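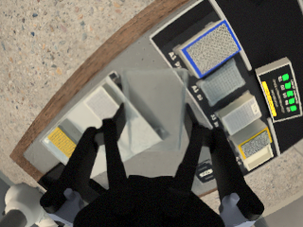 Section 4: Recording a Series

The Gadurano recorder can save every new episode of a show without being told each week. Set the clock and run a channel scan (Section 2) before you start.

1. Press GUIDE on the remote and find any episode of the show.
2. Press OK to open the episode page, then choose Record Series.
3. Under Episodes, select New Only or All. All includes reruns and fills the drive quickly.
4. Under Keep, enter the number of episodes to store. The factory setting is 13 and the highest is 51.
5. Choose Save. A red dot appears beside each scheduled episode in the guide.

Note: Premieres and finales often run past the listed time. Go to Options > End Late and add 2 minutes or more.

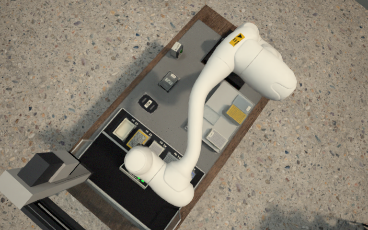

6. To change the order in which shows are recorded, open My Series and move a title up or down with the arrow keys. When three shows air at the same time, the two highest on the list are recorded.

Note: If a network moves a show to a new night, the recorder follows it by title. Should the title change between seasons, as Kultberg did when it came back in January as Kultberg: Prarosa, delete the old entry and repeat steps 1 to 5.

Caution: Do not unplug the recorder while the red light on the front is on. The episode in progress will be lost and the drive may be damaged.

Caution: Deleting a series from My Series also deletes its saved episodes. Mark any you want to keep as Protected first. Up to 200 episodes can be protected.

For skipping recaps and opening credits, see Section 5.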